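4장 주방 저울 설치 및 영점 조정

4.1 적용 범위

본 장은 Clirka 탁상형 주방 저울의 설치, 영점 조정 및 용기 무게 공제 절차를 규정한다. 급식실, 조리 실습실 및 가정에서 사용하는 경우에 공통으로 적용한다. 벽걸이형 Dornari 계열의 설치는 별도 설명서를 따른다.

4.2 설치 절차

1. 포장재를 제거하고 본체, 계량판, 전원 어댑터의 유무를 확인한다.
2. 본체를 단단하고 평평한 작업대 위에 놓는다. 냉장고, 환풍구 및 가열 기구 근처는 피한다.
3. 본체 밑면의 조절 다리 4개를 돌려 수평계의 기포를 원 안에 맞춘다.
4. 계량판을 본체의 홈에 맞추어 얹고 가볍게 눌러 고정한다.
5. 전원을 연결하고 표시창의 숫자가 안정될 때까지 기다린다.

참고: 장소를 옮긴 경우에는 3번부터 다시 실시한다.

주의: 계량판을 얹지 않은 상태에서 본체 중앙의 지지부를 손으로 누르지 않는다. 내부 센서가 손상될 수 있으며, 이 경우 무상 수리 대상에서 제외된다.

4.3 영점 조정

1. 계량판 위에 아무것도 없는지 확인한다.
2. '영점' 단추를 표시창에 0이 나타날 때까지 누른다.
3. 1000 g 기준 분동을 계량판 중앙에 올린다.
4. 표시값이 허용 오차를 벗어나면 '교정' 단추를 길게 누른 후 안내에 따른다.

최대 계량 범위는 용기 무게를 포함하여 3000 g이다. 이를 초과하면 표시창에 과부하 기호가 나타나며, 즉시 물건을 내려놓아야 한다. 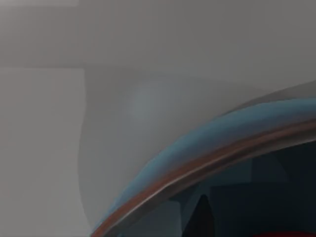
용기 무게 공제 기능은 담는 그릇의 무게를 제외하고 내용물의 무게만 표시하는 기능이다. 빈 용기를 계량판에 올리고 표시값이 안정된 후 '용기' 단추를 누른다. 그림의 파란색 띠가 보이는 물체와 같이 가장자리가 둥글게 휘어진 용기는 바닥의 중심을 계량판의 중심에 맞추어 놓는다. 테두리가 표시창을 가리는 경우에는 별매품인 Cultthorpe 연장 표시기를 연결하여 사용한다. 용기를 바꾸면 공제값을 해제하고 처음부터 다시 설정한다.

주의: 용기 무게가 약 2000 g을 넘는 경우 남은 계량 범위가 좁아지므로 더 가벼운 용기로 교체할 것을 권장한다.

4.4 사용 후 관리

1. 전원을 끄고 어댑터를 분리한다.
2. 계량판을 분리하여 중성 세제로 세척한 후 완전히 건조한다.
3. 본체는 물기를 꼭 짠 천으로 닦는다. 흐르는 물에 직접 씻지 않는다.
4. 계량판 위에 물건을 올려 둔 채 보관하지 않는다.

정기 교정은 매년 4월에 실시하는 것을 원칙으로 한다. 교정 기록은 본 설명서 뒷면의 서식에 기재하고, 부품 교체가 필요한 경우 Chukwu 서비스 창구에 접수한다.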